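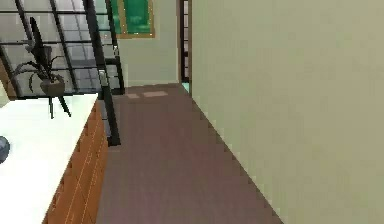
05/09/2019

Started on the north wall at last. The cedar has been stacked in the garage since the delivery from Takow and I was tired of walking around it. Up at six, coffee, then out with the pry bar before the sun came over the hedge.

The old siding came off easier than I expected on the left half and worse on the right. Whoever put it up used ring-shank nails on one side of the window and plain ones on the other, so it must have been done in two goes. Behind it the building paper was brittle and tore wherever I touched it. I pulled all of it. The sheathing is sound except under the window, where it is dark and soft along the bottom edge. I pushed a screwdriver in and it went through. Cut that piece out back to the studs. The studs themselves are stained but hard. Left them open to the air over lunch.

Lunch was a cheese sandwich and the last of the tomatoes.

Drove to Nyberg for a sheet of plywood, flashing tape and more stainless nails. They had the tape but only in the narrow roll, so I bought 2 rolls and will overlap them. The man at the counter asked if I was going to stain the cedar and I said no, I was going to let it go gray. He said everyone says that and then comes back in spring for stain. Maybe so. The house on Pillstead Road that I like was left bare, and it has gone a good even silver on the street side and almost black under the eaves. I don't mind the black. What I do mind is streaks below the windows, and that comes down to the drip edge, so I'm going to spend the money on a proper one.

Back by two. Patched the sheathing, taped the seams, hung the new paper. It was windy enough that I had to staple the top corner and then hold the roll against the wall with my knee while I worked along. Got it flat in the end except for one wrinkle above the hose bib. It'll be under the furring strips and won't matter.

I had thought about skipping the furring and nailing straight to the wall, the way the old boards were. But the old boards had rotted from the back. The faces were fine, even the paint was mostly fine, and when I turned them over they were gray and fuzzy and some had mushrooms starting at the butt ends. They needed air behind them. So furring it is, 3/4 inch, with screen at the bottom to keep the wasps out. It pushes the window trim out and I'll have to make extension pieces. That's a day on its own.

Four o'clock, put up the first strips. The wall is out of plumb toward the corner and I shimmed it with cedar shingles. I'm using 3 shims on the worst stud and I don't love it, but a straightedge laid across now shows no daylight.

I set out the test boards from last fall to look at again. I left four pieces on the shed roof, all the same cedar: one bare, one with the Jistutum oil, one with borax wash, one with the iron solution. The iron one went gray in a day and has hardly changed after that. It looks a little flat to me, like a painted fence. The oiled one is still orange on the bottom end and blotchy on top. The borax one I can't tell from the bare one. The bare one is the best of them, silver with the grain standing up, and rough enough to catch a sleeve. So that settles it again. I seem to settle it every month.

One thing I did notice is that the bare board is much darker where the bird droppings sat, even though they're long since washed off. I'll keep an eye on the stretch under the wire.

Bill so far: the cedar was the big one, and today came to 164 with the plywood. I had put aside 50 for today. I hadn't planned on the rot. Wrote it in the book. If the drip edge costs what I think it does I'll put off the gutter on the shed until next year.

Also need to decide on the corners. Either a corner board, which is easy and looks like every other house, or mitered, which looks good for one summer and then opens up. The mitered corners on Pillstead Road have opened up, I checked when I walked by on Tuesday. You can get a coin in there. I could run the boards past and lap them, one course one way and the next course the other. That's slow but it gives the wood somewhere to move. I'll mock it up with offcuts before deciding.

Swept up, pulled nails out of the old boards until it got too dark to see them. The painted ones go to the dump. Covered the wall with the blue tarp in case of rain, though the forecast says dry through Saturday. Weighted the bottom of the tarp with the leftover pavers.

Left hand is sore from the pry bar, and there's a splinter in the thumb I can't get hold of. Soaked it and will try again in the morning.

Tomorrow: rest of the furring, screen along the bottom, sort the cedar by color so the dark ones don't all end up together. I know it all goes gray eventually, but it won't go gray at the same speed and I have to look at it in the meantime. Prime the cut ends as I go. Call Nyberg about the drip edge and ask if they can bend it in the longer length, so there's only one joint over the window.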